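The Kite from Zendisthorpe

Smaranda had promised her grandson a kite by teatime, and she meant to keep that promise if it took every stick in the house!

"Will it go up 200 feet?" asked Nahuel, bouncing on the end of the bed until the bamboo rattled.

"Higher," said Smaranda. "But only if you stop bouncing."

She'd been saving the bamboo since June, when old Mr Vương at the corner shop had let her have a whole bundle for next to nothing. Oh, it was lovely stuff — light as straw and springy as a cat. The kitchen table was covered in jam jars, so the red bedspread with the white blossoms would have to do for a workbench, and a very cheerful one it made.

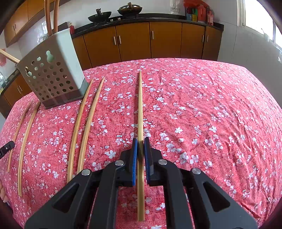
Zendisthorpe Library Story Club

One stick was straight and the others had a curve to them. Nahuel wanted the straight one for a sword. Smaranda wanted it for the spine, and for once she got her way.

"The bendy ones are the wings," she told him. "Feel that! It wants to fly already."

He held it to his ear, in case it had something to say, and then he put it back among the flowers very gently, as if it might wake.

They glued and tied and argued over the tail, which ended up with 22 bows because neither of them would give in. At ten to four they ran up Drusier Hill with their coats undone, and the wind came over the top to meet them.

"Now?" shouted Nahuel.

"Now!" shouted his grandmother, and let go.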